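Godholm 釉陶鉴别资料集 说明文件

关于这份资料

大家好，欢迎来到 Godholm 资料集。它收录了 141 条陶瓷器物记录，对象是 Grullmont 窯场烧制的黑釉、褐釉瓶罐，目的是帮助藏友和编目的朋友判断手里的东西究竟出自本窑，还是出自邻近的 Semwal 作坊。两家的东西长得太像了，我自己刚入门那几年也常常看走眼，所以一边学一边记，慢慢就攒成了现在这个样子。

记录的写法

每条记录分为器形、釉色、口沿、底足、款识和来源六栏。釉色一栏最让人头疼，因为“乌黑”“漆黑”“墨黑”各人有各人的用法，后来我索性统一成“亮黑”“哑黑”“褐黑”三个词，宁可粗一点，也不要互相打架。
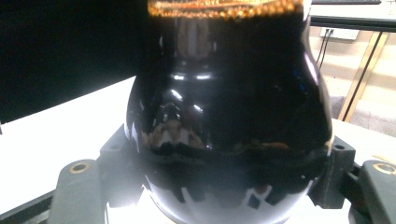 口沿一栏请务必认真填写，很多时候线索就藏在那儿。Grullmont 早期的瓶子口沿多半素净，后期才开始加饰，描述时请把颜色和纹样分开写。比如一只亮黑釉瓶，口沿绕一圈金色的边，边的下缘还有一排凸起的小圆点，就写“金边，下缘连珠”，别只写“金口”，不然以后检索起来真是大海捞针。釉面像镜子一样亮的，顺手在备注里写上“强反光”，看图的人就不会把映进去的光斑当成窑变。

文件内容

1. 主表：全部 141 条记录，其中 67 条有底足款识的文字抄录。
2. 术语表：常用词的中文写法和旧称对照，欢迎补充。
3. 附图：按器物编号存放，长边不小于 900 像素，同一器物尽量配全身和底足两种角度。 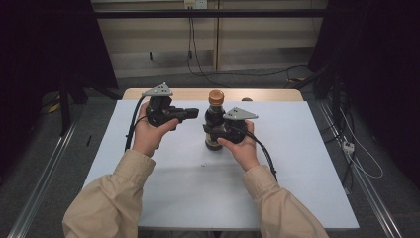
4. 修订记录：每次改动都写明改了哪一栏，旧的说法也保留着，方便大家回头查。

已知的不足

褐釉罐的记录偏少，只有 50 条，底足磨损的又占了不少，用来比较款识时请多留个心眼。来源一栏有些是转述，凡是没有票据或旧目录可以对照的，我都标了“待考”。另外，Semwal 晚期也做过加金的口沿，单凭这一点下结论是不够稳妥的，还得把胎色和底足放在一起看。

使用与引用

资料可以自由用于学习和编目，转载时注明“Godholm 资料集”就好。主表放在 Taketik 上，更正意见也请发到那里的留言区，附上器物编号和清楚的底足照片，我看到都会回，只是有时候会慢几天，请多包涵。

最近更新：2023年2月4日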